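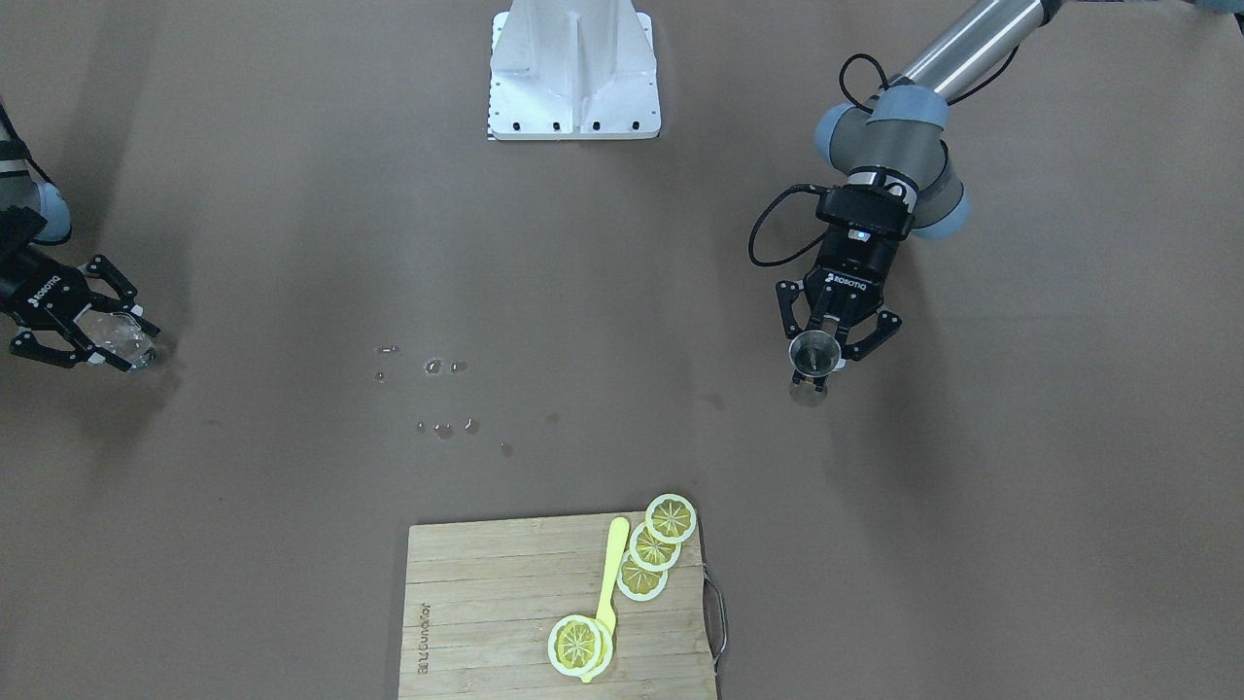 What we do

Orngate sells small steel cups, jiggers and clear plastic bottles to cafes and home kitchens. We started with 2 shelves of stock and now carry 368 items, most of them under the Barredo and Kastus names.

Spills come with the work — any table where people measure and pour gets a few drops on it. Our Trilano wiping cloths are sold in packs of 100 for that.

Orders placed by Sun 8 December ship the same week. The shop counter is at 904, side entrance.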